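工单编号 952
状态：处理中
产品：Benine 读经与讲章排版（教会版）
主题：主日单张里的经文节号错位，诗篇尤其严重

您好，平安！先谢谢你们上回那么耐心地帮我们装好程序，弟兄姊妹都说字比从前清楚多了。这次又要麻烦你们，我尽量讲仔细些，啰嗦的地方请包涵。

我们八月开始用 Kidine 经文库，每周把启应经文、讲章大纲和诗歌排在一张对折的单张上，每次印 200 份。新约一直没出过问题，可是一排到诗篇，凡有题注的（像“大卫的诗，交与伶长”这一类），节号就整个往后推一节。上次启应读第 51 篇，那篇推得更多，差了两节，主领念一处，会众应另一处，大家愣了好一会儿才接上。

我试过重新导入经文库，也试过把题注删掉再排，节号还是照旧。程序关了重开也一样。换到副堂那台旧电脑上，结果没有分别。 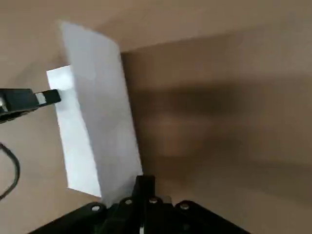 Nuteser 回复说，诗篇的题注在希伯来文传统里常常算作第一节，有时占到两节，中文和合本则不编号，所以看起来很像是经文库选错了编号方式，跟删不删题注没有关系。请到“设置”里的“经文编号”，看看现在是不是“希伯来文”，若是，改成“和合本”，再按一次“重建索引”。

谢谢，真是一语点醒！我进去一看，果然是“希伯来文”，想必是导入时顺手点错了。改好以后重建索引，走到 398 那里停了一阵子，我怕弄坏了不敢动它，去倒了杯茶回来，已经走完了。第 51 篇现在对上了，第 23 篇也对，我又翻了几篇有题注的，都没有再错。

还剩一件小事：第 27 页的旧模板里，节号仍是原来的样子，重新打开也不变。是不是旧模板要一份一份另存？我们存了好几年的单张，若能一次更新就太好了。不急，晚上八点以后我都在，慢慢回就行。

Nuteser：旧模板的节号是存档时写定的，批量更新要用 Benkirane 转换工具，我稍后把操作步骤附在本工单里。请先备份模板文件夹，工单暂不关闭。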